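Skollgate households to get second say on cold storage fees

Skollgate residents who rent space in the town's shared freezer building will be asked again this fall whether they want to pay by the shelf or by weight, after the first round of forms came back with answers that could not be compared.

The building on Gaete Street holds meat, fish and garden produce for households that do not have room for a chest freezer at home. It was opened by the food cooperative Wernetar, which also runs the butcher counter next door. Renters now pay a flat yearly fee for a shelf, whether it is full or holds a single bag of peas.

Wernetar sent out 1000 forms in April asking members which system they preferred. The form gave a price for the shelf plan but left out the price per pound under the weight plan. Many people wrote in questions where they should have checked a box, the cooperative said in a notice dated 24/09/2026.

"People told us they could not choose between a number and a blank, and they were right," said Anoma Selvanayagam, who manages the building for Wernetar. "The new form has both prices on it, and a small table so you can look up what you would pay."

Under the plan as it stands, members who buy a quarter or half of a beef animal in the fall would pay more by weight, at least until the winter is over. Those who store mostly bread, berries and soup would pay less. Selvanayagam said the cooperative does not expect to bring in more money under one plan than the other.
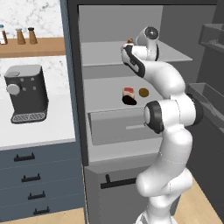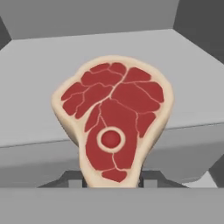
Open refrigerator beside a kitchen counter, first picture, and a bone-in steak with a thick rim of fat, second. Computer renderings.

The question has split members who live on the same block. Divina Umali has rented a shelf since the building opened and buys beef with two other families each year. She said she would leave if the weight plan went through.

"We take a whole side, and it sits there until we eat it," Umali said. "By spring the shelf is half empty and nobody gives us money back for that. It evens out."

Other members have said at meetings that they are paying for space they do not use. A letter handed in over the summer and signed by 16 renters asked for a half shelf at half the fee. The new form includes that choice as a third plan.

Wernetar has also changed its packing rules, and those take effect whichever plan is chosen. Meat must be wrapped in freezer paper or sealed plastic and marked with the cut, the date and the renter's shelf number. Packages with no shelf number will be moved to a holding bin by the door and kept there for seven days before they are thrown out. Glass jars are no longer allowed on the upper shelves.

The butcher counter will wrap and label steaks, roasts and ground beef for members at no charge if the meat was bought there. Meat from other shops or from hunting can be wrapped for a small fee, but it must be clean and fully chilled when it is brought in.

The cooling equipment, made by Iltine, will be shut off for service before the new fees start. Food will be moved to a refrigerated truck parked behind the building while the work is done, and members will not be able to reach their shelves during that time. The date will be posted on the door and sent out with the forms.

Completed forms can be dropped off at the butcher counter or mailed to the Gaete Street office. Each household gets one form, even if it rents more than one shelf. Renters who did not receive the April form because they had moved should give their new address at the counter.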